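Filed under: Home & Habits, Grumbling

The case against the storage bin

4 min read

My sister-in-law sent me a link to a decluttering program called Citness. It costs money, it runs for 10 weeks, and according to the testimonials it will change my relationship with my hallway. I wasn't aware my hallway and I were in a relationship, but I read the whole sales page anyway, twice, because I was avoiding the hall closet at the time.

The pitch goes like this. You own too much, you feel bad about it, and you feel bad because your stuff doesn't have a "home." Give every object a home and the bad feeling goes away. The homes, of course, are bins. There's a link to the bins. Citness likes a set from a company called Polter, which come in colors that sound like soup.

I have been through this before. Two apartments ago I bought a full set of matching containers after reading a book that told me to, and I spent a whole weekend in March putting my things inside them. It did look better. You could see the floor. What I had, though, was the same amount of stuff plus a set of containers, and a new problem: I could no longer find the stapler. I bought another stapler. When we moved, both staplers came out of the same bin.

So I'm suspicious of any system where step one is shopping. If the trouble is too many things, I don't see how more things get me out of it. The people who write these programs must know this. They've been in the business long enough.

Bimla Negi, who lived below us in Trumville and raised four kids in a place smaller than my current kitchen and living room put together, had no bins at all that I ever saw. She had a drawer for string and batteries and a shelf for everything else, and if the shelf was full she gave something away, usually to me. I still have a colander of hers. I asked her once what her method was and she thought I was asking about the rice.

I'm not claiming she was happier than the Citness people. I have no idea. She complained about the upstairs neighbors quite a lot, and that was us. But I never heard her talk about her shelf as a project, or a journey, or anything she was behind on. That's the part that bothers me with the programs. Week two has you "grieve" your duplicates. I looked at my duplicates. They were mostly phone chargers.

The other claim I don't buy is the number. Citness says the average household has 500 items it has forgotten about. Who counted? How do you survey people on what they've forgotten? There's a little footnote mark beside the figure and no footnote. I went looking.

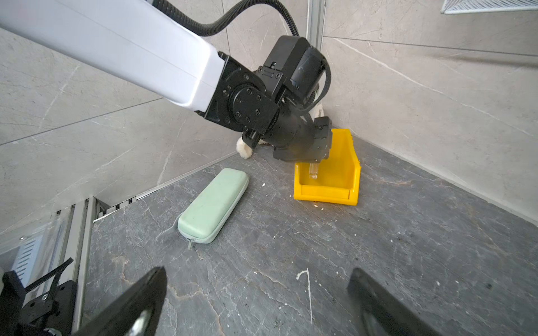
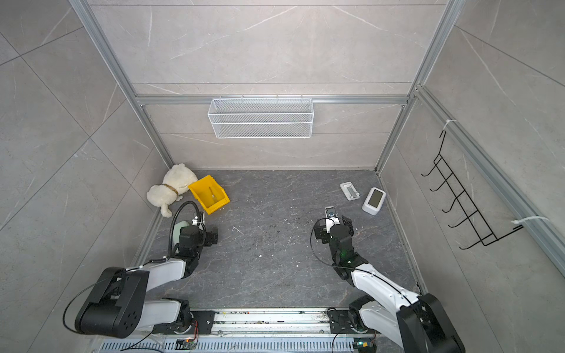
Then there's the dog test. Obi is nine and a terrier, and he has one toy he likes and a heap he doesn't. The program would have me sort the heap, label it and rotate it by season. I put the heap by the door for a neighbor's puppy, and Obi watched it leave without getting up. The whole thing took less time than the Citness welcome video, and I didn't have to print a worksheet.

I can hear the objection, and my sister-in-law has already made it over the phone. Some people need the structure. Some people freeze in front of a full closet and a schedule gets them moving. Fine, I believe that, and if it works for her I'll stop sending her the refund policy. I'd still like to hear from someone a year later — not on the last day, when everyone is proud and taking photos of their pantry. Those testimonials all have the glow of week ten on them. Show me the pantry the following winter, after a birthday party and the flu.

For the record, I did do the hall closet in the end. It took one evening. I threw out a broken umbrella and a bag of bags, and I found the good flashlight. The closet is still ugly and the door still sticks, and I'm not going to buy anything for it.

Recent posts
The air fryer, one year on
Why I stopped making my bed (and started again)
Do I need a label maker? I do not
Paper towels: a price complaint
What the free trial costs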